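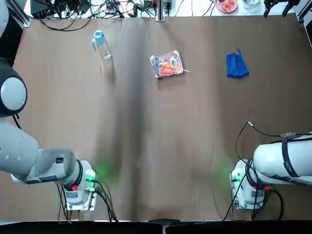

Making an old phone last: what's worth doing

Most battery advice is recycled from forums, and a lot of it was written for phones that are long gone. I've tried plenty of it on a Lirkley that is well past its second battery.

Closing every app before bed. I did this for all of June and saw no difference. Apps you reopen ten times a day may even cost more to start cold.

Stopping the charge at 80 percent. This one I grudgingly accept. If your phone has the setting, turn it on and forget it. If it doesn't, I wouldn't get up at 5 in the morning to pull a plug.

Cleaning the charging port. Try it before paying for a repair. Switch the phone off, use a dry wooden toothpick and go gently. Pocket lint packs down hard at the bottom, and a cable that won't click in is the usual sign.

"Battery saver" apps. Fares Kanaan sent me one that promised 168 extra hours. It showed ads and wanted my contacts. Delete.

Rice for a wet phone. No. Power it off, wipe it down, stand it somewhere airy – and leave it alone for a couple of days.

Swollen battery. Stop using the phone, don't charge it, don't press on it. Take it to a repair shop or ask your local recycling center how they want it brought in.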